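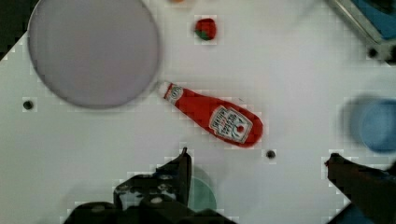
Jhun Tan told us that the hardest part of the change was learning when to leave the arm alone. Several operators at the Lellholm site made the same point in other words during the April interviews, and it bears directly on the question of this section: what happens to bench work when a robot arm takes over the picking and placing of objects.

4.2 Changes in the operators' work

Before the arm was introduced at Lellholm, the operators handled mixed items by hand and entered each one in a paper log. Under the present arrangement, the arm handles the items and the operators lay out the bench, start each run, and decide whether the result is accepted. The daily quota of 500 handled items was raised to 1,000 when the arm came into regular use. Management at Torura described the increase as modest. The operators did not share this view, and two of them asked that the quota be reviewed.

Much of what the operators now do is judgment that the written procedure does not cover. The procedure states that a bottle is to be gripped near its middle. It does not state how close a neighboring item may lie, or at what point a slow approach
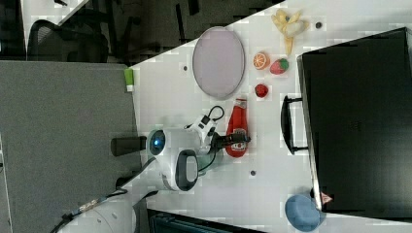
should be stopped by hand. Newer operators tended to stop the arm early and start the run again. Those with longer service let it continue and wrote a note afterward. Neither practice was recorded in the Tritus logging software, which has fields for start time, end time, and outcome only. As a result, supervisors reading the log saw two operators with very different habits as doing the same work.

Physical strain was mentioned less often than before. Complaints about wrists and shoulders gave way to complaints about attention, in particular the effort of watching a task that seldom needs help. Lyle Escobedo compared it to sitting beside a learner driver. Job titles and pay grades have remained as they were under the earlier arrangement, although the training period has grown from two weeks to three.

Figure 3. Bench task with play food and a ketchup bottle, the bottle held across its middle by the gripper. 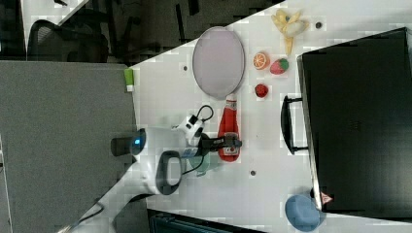

Who decides that a run should be stopped? The operator at the bench decides, and the supervisor is informed at the end of the shift.

This rule was adopted after the operators objected to an earlier version, under which a supervisor had to be called first. The Saludo site still follows the earlier version. Its operators reported longer waits and less confidence in their own reading of the arm's movements. The comparison between the two sites is taken up in Section 4.3.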